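Home | Sites | Equipment | Inspections | Archive

Processor Handling Cell, Darnville – Inspection Checklist with Comments

This checklist covers the gripper, the fixture plate and the desktop computer station of the cell. It is to be completed with the cell stopped, except where a handling check is called for. 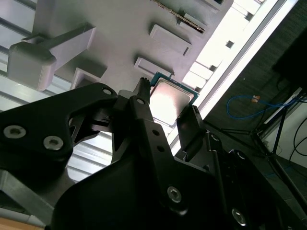 Inspected by Dineo Fourie, Bikent Equipment Safety
25th November

1. Fingertips. Serrations clean, with no chips or packed dust. PASS. The tips were brushed before the handling check.

2. Link and pivot screws. All seated, none proud of the plate. PASS WITH COMMENT. One screw took a slight turn. Witness marks are to be added at the next service.

3. Grip on the processor. Held by its edges, clear of the contacts on the underside. PASS. Grip force setting 24, unchanged from the last inspection.

4. Fixture plate. Firm on its frame, tabs undamaged. PASS.

5. Socket access. The retention frame must be fully open and the lever clear before the arm enters the case. An arm that comes down on a half-raised frame will bend it, and the pins

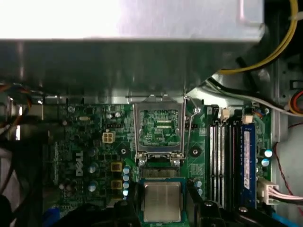 beneath are easily spoiled. Operators are reminded to confirm this by eye at every change of board. PASS.

6. Cable clearance. Loose wiring inside the case to be kept out of the path of the gripper links. PASS WITH COMMENT. The approach path is acceptable, but cable bundles differ from one case to the next and should be tied back before each run.

7. Approach over the socket. The processor is to be brought in at low speed and squared to the socket before release. It must not be pressed down to correct its angle. COMMENT – the slow approach was set in program 578 only. The Naidoo program still uses the older speed and is withdrawn until corrected.
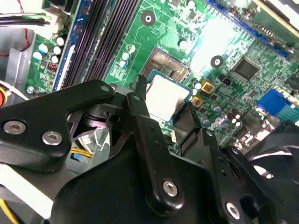
8. Emergency stop. Tested from the operator position and from the rear of the cell. PASS.

9. Grounding. Wrist strap point and bench mat tested. PASS. The strap itself is worn and is to be replaced within 7 days.

Result: cell released for use, subject to items 7 and 9. Next full inspection in February.

Comments

Clellness Site Office: Replacement strap ordered under request 26. Please leave the old one in place until it arrives.

M.T.: Does item 5 apply when the same board is run twice?

D. Fourie: Yes. The frame and lever are to be checked before each entry, and the wording will be amended.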